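3.2 Demonstration collection

All demonstrations were given by remote control on the two-arm table at the Werkdale site. One operator drove both arms and watched only the view from the head camera, so the person teaching had the same main view as the policy. We recorded 139 episodes of the cup task and kept 13 of them for testing.

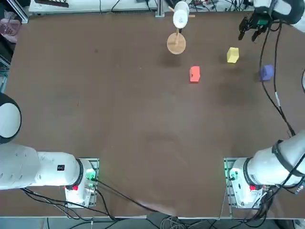 Figure 4. Head camera view of the work table, with the cup on its stand and three colored blocks.

The blocks play no part in the cup task. Operators were told to leave them where they lay and to steer the gripper clear of them. An episode was dropped if the operator let go of the controls before the arm was back at its start pose. Pauses longer than two seconds were trimmed before training.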